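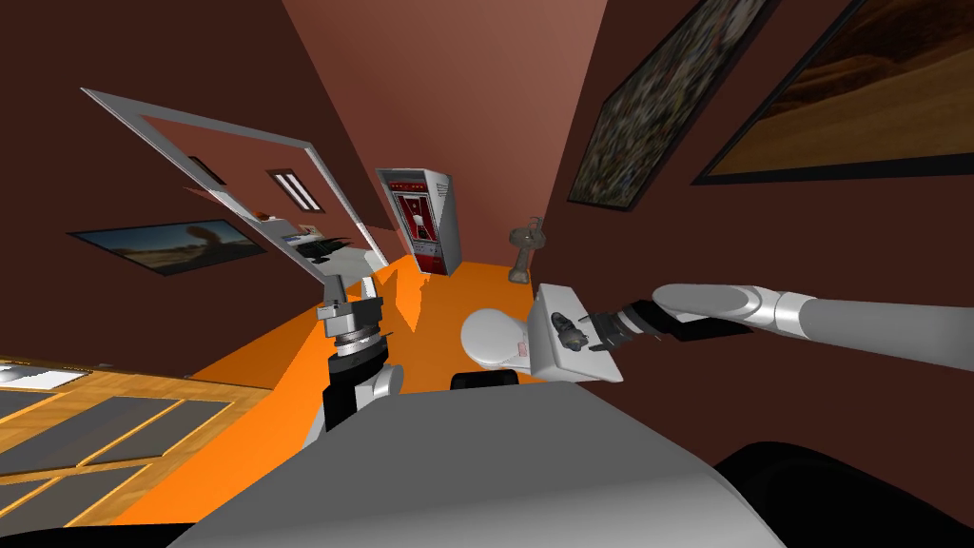
4.2 Keeping bread in shared kitchens

Of the 511 households who returned our June diary, 87 told us that they kept their bread in the fridge, and we must confess that we had expected rather fewer. Most had picked up the habit from a parent – several wrote at some length, and very kindly, about the bread bins of their childhood – and only later wondered whether the loaf went stale more quickly that way.

Figure 3 sets out the number of days before a loaf was thrown away, by where it had been kept. The Pritside homes, where kitchens are small and often shared between lodgers, threw away the most, and the Minami homes the least. Kan's earlier diaries in Kavley found much the same gap, and we are grateful to Chi-keung Kan for letting us go through them page by page.

Figure 3. Days until a loaf was thrown away, by place of keeping (1238 loaves).

A further 32 households froze their bread in slices. They wrote happily of toast, and hardly ever of waste, though we would be slow to lean on so small a group.

14 shares
3 comments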